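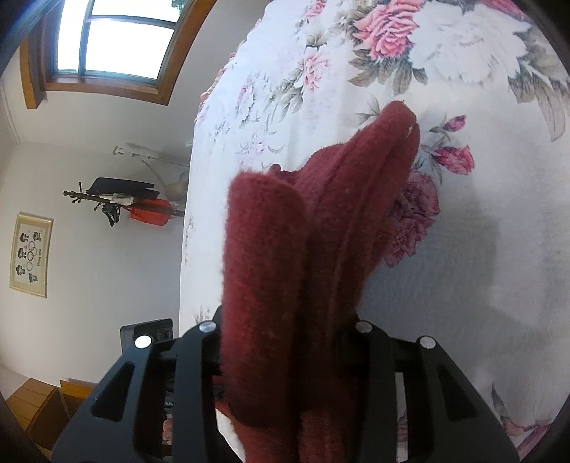 Fig. 6. Dark red knit, lifted clear of a floral bedspread.

Section 6: Knitwear

Before you start, read Section 5 (Shirts). Most of what it says does not apply to knitwear, but you will want to know what you are departing from.

The Pureck storage set is supplied with one folding board, 28 card dividers and a lidded box for woollens, the Samuel. The smaller box, the Ukik, is for socks and will not take a jumper, however firmly you put the case to it.

6.1 Preparing the surface

1. Clear the bed. Coats, post and sleeping cats count as items to be cleared.
2. Pull the bedspread flat. A quilted one is fine and saves the knit from sliding about. A busy pattern does no harm either, though small dark buttons have been known to vanish among printed roses.
3. Place the folding board at the foot of the bed, printed side up.

6.2 Lifting and checking

4. Pick up one garment at a time. Gather it near the middle, so that the weight is shared. Lifting by a cuff gives you one long sleeve and, in due course, a matching grievance.
5. Look over the surface for lint, pilling and frayed edges. Pale specks show up best on dark wool, whether you wished to know or not.
6. Remove lint with the soft brush, working in one direction.
7. Set frayed items aside for mending. Do not pull the thread to see where it goes.

CAUTION: Do not use the soft brush on mohair. Kombridge cannot replace garments that have been brushed into a different garment.

6.3 Folding

8. Lay the knit face down on the board, with the neck at the top line.
9. Fold each side in to the centre, then bring the sleeves down along the back.
10. Fold the hem up to the neck. Smooth with the flat of the hand.
11. Slide the board out. If the fold comes with it, you have folded the board in. Return to step 8.

Note: A bunched garment takes up more room than a folded one, and will come out of the box in the shape it went in.

6.4 Filling the Samuel

12. Put heavy knits at the bottom and fine ones on top.
13. Slip a divider between colours that might disagree, dark red and cream being the usual quarrel.
14. Close the lid without leaning on it. If it needs leaning on – and in January it generally does – take one jumper out and wear it.

For moth sachets, see Section 7.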